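Cistine Department Store Archive: Frequently Asked Questions

What is in the collection?
Newspaper ads, window cards, mail-order catalogs and fashion show programs from the Cistine store, which sold women's clothing and hats downtown. There are 2,060 items. Most are printed ads, and the catalogs fill 16 boxes.

Is the clothing here too?
A small part of it. Gloves, hatboxes and some dresses from the Pernel line are stored in a separate room and need to be requested ahead of time. Furs are not part of the collection.

How do I find an ad for a certain dress or hat?
Start with the season and the department. The index was made from the store's own ledgers, so a coat may be listed under "Wraps" and a handbag under "Leather Goods." If you know the color name used in the ad, search for that as well. Color names changed every season — "wheat" one spring became "straw" the next.

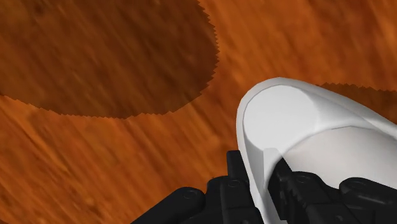

Answers compiled by Yufang Long
Reviewed by Guangming Zheng

Why do some ads have no year on them?
Many were clipped by store staff and pasted into scrapbooks without the top of the newspaper page. We have dated some from prices or from sale names. The Doltomard scrapbook is the hardest to work with, and 416 of its clippings are still listed as undated.

Can I visit in person?
Yes, by appointment. The reading room opens at 10 a.m. You may request up to 3 boxes per visit. Pencils and laptops are fine. Pens and drinks have to stay in the lockers.

Can I use an ad in a book or on a website?
Send us the item number and a short note on how you plan to use it. Drawings signed by the Kong studio need separate permission, and that can take a month or more. Please don't go to print before you hear back.

Do you have employee records?
No. We have the staff newsletter, which names buyers, models and window dressers, but payroll and personnel files did not come with the gift.

I have an old Cistine catalog. Do you want it?
Maybe. Write first with the season and the number of pages. We are missing most of the fall catalogs, including the ones mailed in September. We can't give appraisals, and we can't return items sent without notice.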